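What the Packing Room Taught Us: Automation and the People Around It
Final project report, Work and Technology seminar
Group members: Golshifteh Arabzadeh, Manikandan Rodrigues, Sivaprasad Acharya
Submitted October 15, 2023

When we picked our topic we pictured a big factory with yellow fences and flashing lights, and then we ended up at Groen, a small company in Stetden that sorts and packs mixed household goods for online sellers. We are so glad we did! The people there let us hang around for 5 shifts, fed us more tea than was probably good for us, and answered questions that must have sounded very basic.

Groen has 26 people on the packing side. Until February everything was picked and placed by hand. Now two of the lines use arms from Pramon, and a few workers spend part of their shift with hand-held grippers, showing the system how small things should be grabbed and put down. They call this "teaching time," and it goes on the schedule like any other task.

We started with what the job feels like. Indira Palaniappan has been packing for longer than anyone else we interviewed, and she told us that the first week of teaching time was the most tired she had ever been (and she has worked through several holiday rushes). Her fingers knew how to pick up a small box without her thinking about it, but with the grippers she had to think about every single move.

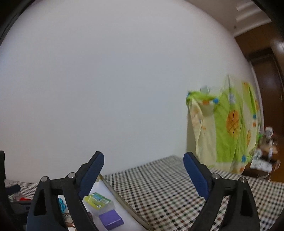
She also said it made her notice how much she knew. Boxes and cases get picked up one way, soft things another, and anything slippery gets its own little trick that she had never put into words before. Her supervisor, Ryszard Wysocka, agreed with this when we asked him, and he admitted that the old training sheet was one page long and left nearly all of it out. The two of them are now rewriting it together, which we thought was one of the nicest results of the whole change, even if it was never part of the plan.

Not everything was so cheerful. Teaching time is paid at the regular rate, and several people felt it should be paid higher, as they are passing on a skill. Others worried about what happens once the arms have learned enough. Ryszard told us that no jobs had been cut so far, but he could not promise anything past next year, and we respected him for saying so plainly.

We also read through the comments in Zodis, the shift log, where we found 1314 entries from before and after the change. Complaints about sore wrists went down on the two automated lines. Complaints about waiting went up, mostly when an arm stopped and someone had to walk over and reset it.

If we had more time, we would go back and interview the evening shift, who we only met in the hallway.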